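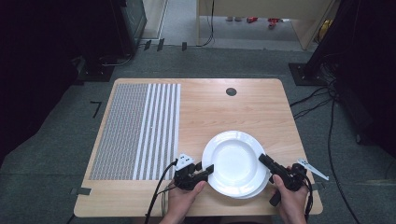
Zuleica Camargo thinks the wide rim is the whole problem. Her comment on our first draft was that a deep plate with a rim that broad needs more table than it needs shelf, and that we had been measuring the wrong thing all along. She is probably right, so section 2 got rewritten.

Project report, setting and storing tableware in small rooms
Khurram Tanoli and group
October 28, 2022

1. What we wanted to know
How much surface does one place setting take up on a small table, and does storing plates on edge save room over stacking them flat. Two questions, one semester. Too much, should have picked one.

2. Table space
Started in March with paper cutouts, moved on to real plates. White ones, deep, the kind for soup or pasta. Patterned mat on the left side of a light wood table. Rule: mat stays put, plates go to the right of it. Plates stacked in twos take hardly more surface than one, obvious, but the bigger one underneath sets the footprint. We forgot that in the first 6 layouts and had to redo them. Total layouts 29, of which 15 kept a clear strip along the near edge for forks etc.

Rounded corners on a table cost more than you'd think. A plate near the corner looks fine from above, feels wrong to sit at. No number for this, just everybody moving it back in.

3. On edge or flat 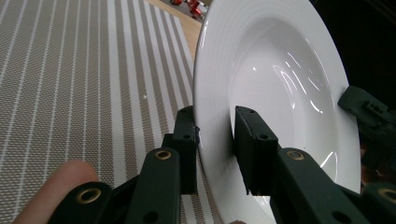
Flat stacks win for depth of shelf. On edge wins for getting at one plate without lifting the rest. With the deep dishes the well wastes space either way unless they nest, and ours nest only if they are the same model. Mixed sets dont. The Lurkow rack has slots for ordinary dinner plates, too narrow for a deep one, so we left every second slot open and lost half of it. Treltik rack was better, wider slots, but it slides on a smooth shelf. Put a cloth under.

4. Problems
- lost the sheet with the Driltden shelf measurements, remeasured, 82 cm wide
- rim widths taken by two people, diffrent rulers
- no cups. Ran out of time

5. Still to do
Zuleica's version of the table test with chairs pulled in. Cups and small bowls. Shelf drawings go in the appendix once they are scanned.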